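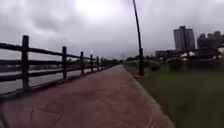

The Gitunari salt works opens its gates to visitors for one weekend each July, and I went this year with my brother-in-law. The ticket was 5 dollars at the gate and included a paper map and a small bag of cooking salt. Signs on the county road send you to a gravel lot behind the packing shed, and you wait there until a guide collects your group. We had the first tour of the morning. It was an overcast day, and we did a good part of our walking before the tour, on a wide reddish-brown path with a dark wooden fence along the left side and grass along the right. It goes straight for a long way, so wear proper shoes.

Our guide was Benito Valcárcel, who has worked at Gitunari in one job or another for 38 years. He started on the rakes, moved to the pump house, and now runs the packing shed except when there are visitors. He speaks quietly. Stand near the front if you want to hear him over the pumps.

The works is older than the buildings suggest. The first ponds were dug by hand by three families who sold salt to fish packers up the coast. When the packers closed, the families sold out to a company called Carbone, which put in the pumps and the long shed and then lost interest. The current owners bought it from Carbone in poor shape and spent several years just repairing the banks between the ponds.

Seawater comes in through a gate at high tide and moves through a series of shallow ponds, getting saltier in each one. By the last set, the crystallizing ponds, it is strong enough for salt to drop out on the floor. Benito let us taste a drop of brine from a test jar. It is bitter as well as salty, and the bitterness is why they drain off the last of the liquid before the harvest. Rain is the main problem. A heavy storm in late summer can set a pond back by weeks, and there is no good way to cover one.

The pump house was the best part of the tour for me. Two pumps do the everyday work, and an older one, a big green Nelik, is kept for emergencies. Benito started it up for us. It took two tries and then ran well enough, though it was too loud for talking. My brother-in-law repairs irrigation equipment and asked a lot of questions about seals — I didn't follow most of it.

After that came the washing line and the packing shed. Coarse salt is rinsed in clean brine, spun, dried, and sorted through screens. Most of it leaves in plain sacks for bakeries and for a pickle maker inland. The rest goes into the boxes you see in stores under the Jullari name. On a good day the line fills 649 sacks. It wasn't running at full speed for the open day, but they packed a short batch so people could see the sewing machine close the tops.

The tour took nearly 2 hours. Lunch was sold from a counter in the old office: baked potatoes, grilled fish, and lemonade. The fish was good and the line was slow. The shop next door sells everything from table salt to blocks for cattle, and it took cards, which the food counter did not.

There are restrooms by the lot and none out by the ponds. The banks are uneven and the guide walks on them single file, so it is not a good tour for strollers. The pump house and the packing shed both have ramps. Tickets for next year can be reserved by phone starting in the spring.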